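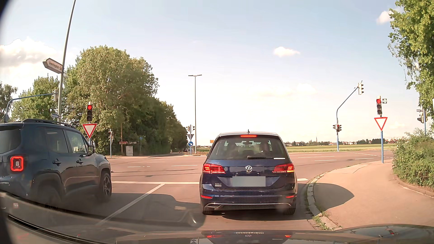
Junction with the yield sign, light on red. Behind the Golf Sportsvan.

Ticket 164
Opened by: Mawuli Akolgo
Assigned to: Loïc Pruvost, Lemaire workshop
Copied: Bernadette Carré (Brindier cars desk)
Opened: Jun 30, 2026
Status: reopened
Subject: Front end knock at low speed, buzz when stopped

Original report, Mawuli Akolgo

Knock from the front, I think the left, when going slowly over anything sharp: seams, covers, patched bits. One single dull knock each time, no echo. Separate from that there is a buzz from somewhere low in the dash when the car is standing with the engine running and my foot on the brake. It stops if I go to neutral, mostly. I have had the car since December and I'm fairly sure neither was there then, but I wouldn't swear to it. I started listening for it after somebody else mentioned it, and that's a good way to hear things.

No warning lights. Steering feels normal. Brakes feel normal. The trunk is empty apart from the first aid kit and the triangle, and I took both out for a day to be sure. Same knock.

Comment, Loïc Pruvost

Car was with us for the morning. Road test done, noise not reproduced. Front drop links checked, OK. Stabilizer bushings sprayed with silicone. Glovebox latch adjusted for the buzz. Customer to observe. Closing.

Comment, Mawuli Akolgo

Please reopen. I don't want to be difficult, but "road test done" could mean twice round your yard. Where was it driven, how fast, and with the window up or down? The road outside your gate was resurfaced and you could carry soup over it.

Also, the glovebox latch. The buzz is on my left, near the knee. The glovebox is on the other side of the car. I would like to know how the one was supposed to fix the other.

Comment, Loïc Pruvost

Plastic trim carries sound. A latch can buzz and be heard on the driver side. It is common.

Comment, Mawuli Akolgo

Common may be right. It still buzzes. I held the glovebox shut with a folded towel jammed in it on the way home and got the same buzz at the same pitch. I'm calling that one ruled out.

I went through my usual drive again with the radio and fan off and wrote it up the same evening. What I heard, stretch by stretch:

Junction with the white yield sign and the lights. Standing in the lane with the Golf in front and a Jeep on the left. Buzz present while standing, foot on brake. Went to neutral, buzz dropped but did not go completely. Fan on low, no change. Pressed my palm on the panel under the steering column and it went away. Let go and it came back. I did this enough times at enough lights that I believe it. Pulling off: nothing. Turning across the junction: nothing. So whatever knocks, a gentle turn alone does not set it off, and I would be careful about blaming the strut mount on that basis. I know it's the favorite.
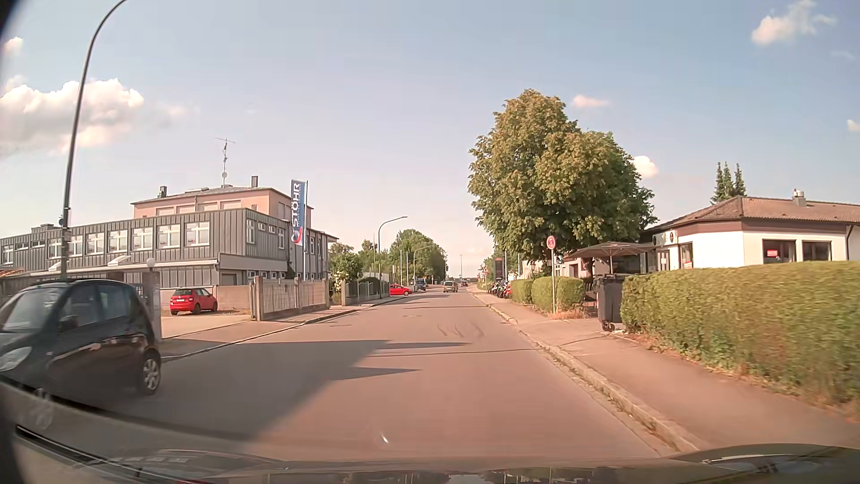 Straight road past the gray two-story building, no center line. Quiet until the patches start.

Second stretch. At 30 km/h along here there is no knock. I find this the most useful part, as the car is moving, the suspension is doing something, and still no noise. Braked lightly, no knock. Braked harder with nothing behind me, no knock. Lifted off and coasted, no knock. I moved the wheel slightly from side to side, which I only did at walking pace and with the road clear, and again nothing.

If it was a worn lower arm bushing I would have expected something under hard braking. Loïc may tell me I'm wrong. I'd want a reason and not just the word "common".

Two things I am not sure of. The tires were set to the door sticker that morning by the station gauge, and I trust that gauge about as far as I can throw it. And I had the seat one notch further back than usual, so if the seat rail has anything to do with it the test is spoiled. I don't think it does.

Comment, Bernadette Carré

Hello both. For the cars desk: is the vehicle safe to use, yes or no? I have Sandrine Besnard asking for it and I need to know whether to give her the Arkeck one instead. Mawuli, please also note that a second shop visit for the same fault is covered, a third has to be signed off by me.

Comment, Loïc Pruvost

Safe, yes. No play found in ball joints or wheel bearings on the lift. Noise only.

Comment, Mawuli Akolgo

I accept no play was found. I would like it written down who checked and whether the wheels were hanging or loaded when they did it, because I've been told "no play" about a car before and then been sold the part a month later.

Third stretch, and the one that matters.

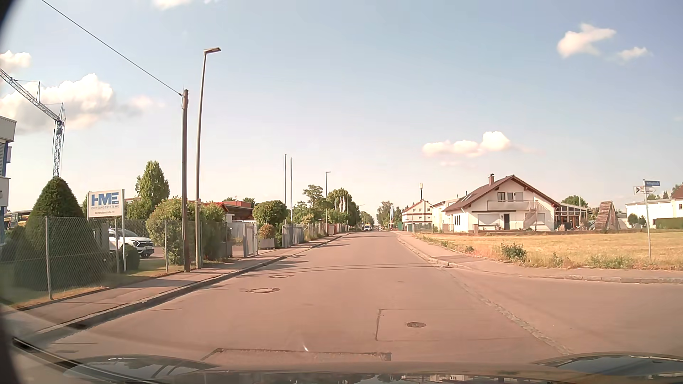 The knock comes on sharp edges, low speed, and only then. Rolling over the thick seam of a patch with both front wheels gives it almost every time. A cover taken with the left wheel gives it. The same sort of cover taken with the right wheel gave nothing on one pass and something very faint on another, and I put the faint one down to me expecting it. The road past the HME sign is good for this, with a patch seam right across and covers on either side, so you can choose which wheel gets it.

At 20 km/h it is loudest. Faster than that the tire noise covers it, or it goes away. I can't tell which from the driver's seat and I'm suspicious of anybody who says they can.

I also went slowly over the small paving stones at the mouth of the side road, expecting a real racket. I got one knock going on and a sort of patter after. To me that sounds like something with a small gap that closes on the first hit. It could be the top mount. It could be the drop link that was "checked OK". It could be a loose undertray clip, and I'd like that looked at before anyone orders a part.

Request: somebody from Lemaire sits next to me for up to 20 minutes and we drive this together. After that I'll believe whatever comes off the lift.

Comment, Loïc Pruvost

Boonsong Boonchu can ride along. He does our front ends. Please have the car warm.

Comment, Boonsong Boonchu

Drove with customer, then swapped seats. Knock confirmed, left front, at the patch seam and on covers with the left wheel. Not heard on the smooth straight part. Buzz confirmed at standstill, lower column trim.

On lift, wheels loaded on ramps: left drop link upper joint clicks when levered by hand. With wheels hanging it is tight, this is why it passed the first time. Undertray: one clip missing at the rear edge, tray can touch but I do not think this is the knock. Replaced the clip first and drove it alone over the same road before touching the link, as customer asked. Knock still there. Then replaced both drop links, Atlow parts, left and right. Column trim: one screw loose, felt tape added behind the edge.

Comment, Mawuli Akolgo

Thank you, that is the first entry here I could follow. Picked it up and drove the whole thing again.

Knock: not heard over the seam. Not heard on covers, left wheel. I did six passes and had the window down for half of them. I'm not calling it fixed. New links are quiet for a while in my experience whatever the real fault is, and the weather has been dry the entire time.

Buzz: gone at one set of lights, back very faintly at the next. Palm on the panel makes no difference now, so it may be a second buzz that was hiding under the first. I'll look for it myself before I trouble anyone.

Comment, Bernadette Carré

Can I close this?

Comment, Mawuli Akolgo

Please leave it on "observe" until it has been through some rain. And can the first visit be taken off the count for the sign-off? Silicone spray and a glovebox latch isn't a repair.

Comment, Bernadette Carré

Set to observe. I will ask Lemaire about the first visit. Sandrine keeps the Arkeck car for now.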